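Looking after a wooden table

Posted by Dilani Navaratnam, July 4, 2018

A table that is used every day needs a little attention every week and a proper going-over once or twice a year. The notes below are for oiled or waxed tops. Varnished ones need less.

Daily wiping

Use a cotton cloth wrung out until it no longer drips. Wipe with the grain, then go over it again with a dry cloth. Washing-up liquid is fine, a drop in a bowl of warm water. Leave out vinegar, bleach and anything sold as a cream cleaner. Crumbs should be brushed off first or they will be dragged across the finish.

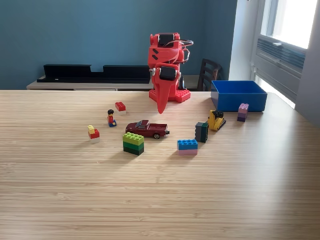
Felt pads under lamps and bowls save a good deal of scratching. Buy the sort that are sewn or screwed on if you can. The stick-on ones collect grit at the edges and should be changed every February or so, along with the pads on the chair legs.

White rings

A white ring is moisture caught in the wax. Leave it overnight first, as many go by themselves. If it is still there, lay a dry tea towel over the mark and press with a warm iron, no steam, for a few seconds at a time. Lift and look between each go. Finish with a thin coat of wax.

Black rings are a different matter. They are in the wood itself and usually mean sanding.

Crayon and felt tip

Scrape off the thick of the crayon with an old bank card. Rub what is left with a little white spirit on a rag, with the window open. Felt tip often comes away with ordinary rubbing alcohol, but try it on the underside first. My neighbour Segundo Puma took the colour out of a whole corner by skipping that.

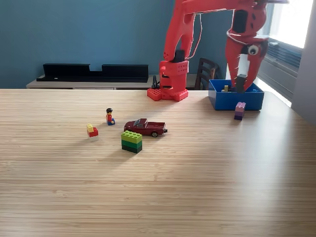 Oiling

1. Clear the table and clean it the evening before.

2. Sand lightly with the grain, 240 grit, and wipe away all the dust.

3. Put on a thin coat of oil with a lint-free cloth. I use Biltano, but any hard wax oil will do.

4. Wipe off the surplus after 15 minutes and leave it overnight.

5. Give it a second coat if the top still looks patchy.

Lay oily rags out flat outdoors to dry before binning them. Bundled up, they can catch fire.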